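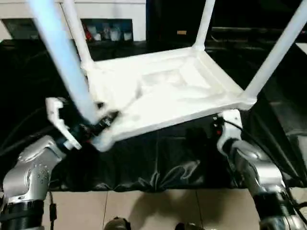 How a plastic stool goes together: Sibel Başaran on legs, sockets and ribs

Sibel Başaran has spent most of her working life on molded seating. She started in the tool room at Nostberg and now specifies stools and light chairs for Castgate, which sells them to schools and canteens. We spoke one November afternoon in her office, with a seat shell between us on the desk.

The first thing she did was turn it over. "People judge a stool from the top," she said. "The top is a skin. All the engineering is underneath, and it takes a minute to read."

What she reads first is the rib layout. A flat plastic panel with a load in the middle will sag, and making it thicker brings its own trouble, as thick sections cool slowly and leave sink marks on the show surface. Ribs stiffen the panel for very little material. Castgate prefers diagonals that run toward the corners. "The load wants to get to the legs. A rib that stops in the middle of nowhere is decoration."

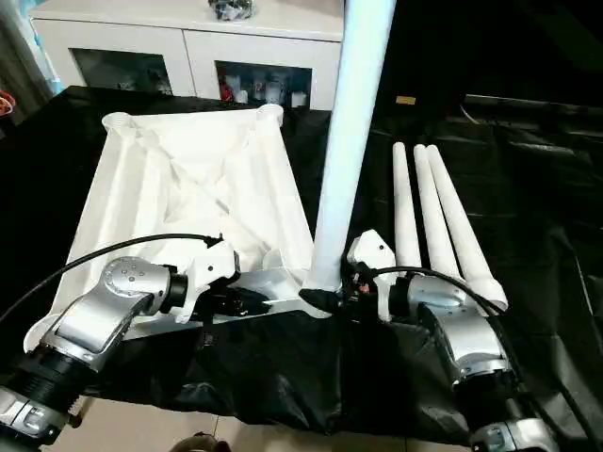

Underside of a white plastic stool, with diagonal ribs and leg sockets at the corners.

The sockets are where she has had most of her arguments. On the stool she was working on when we met, known in the office as the Lustumico, the leg is tapered and so is the socket. Weight on the seat drives the two together. The angle has to be shallow enough to hold and steep enough that the leg can be pulled out again for storage. The test stool carried 237 kilograms before a leg shifted.

"My first drawing was wrong," she said. "It held beautifully. You could not get it apart without a mallet."

Tài Mạch, who runs assembly trials at Castgate, joined us for the second half of the conversation. His advice on order is simple. Lay the stool on its side or turn it upside down, on something soft, and start all 4 legs by hand before seating any of them fully. "If you drive one home first, the seat rocks while you do the rest," he said. "Then you push at an angle, and an angled push is how you split a socket."

He puts cloth on the bench for this work. White plastic picks up marks from a bare top, and the rim of the seat takes most of them. He also looks at each leg for flash, the thin line of excess left where the mold halves meet. A fingernail finds it faster than the eye.
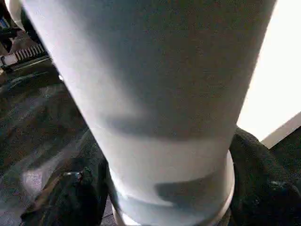 Tapered white cylinder, close up, with a raised collar toward the narrow end.

I asked about collars and why a designer would add one to a leg. "It gives you a stop," Başaran said. "Without it, the only thing that tells you the leg is in far enough is your own opinion." A collar also spreads load at the joint – useful when someone tips back on two legs.

The trial batch was 599 stools, molded by Avcı. Mạch set aside 20 for repeated assembly and has been taking them apart and putting them together since. The sockets are wearing evenly so far. Başaran wants another month of it before she signs off on the tool.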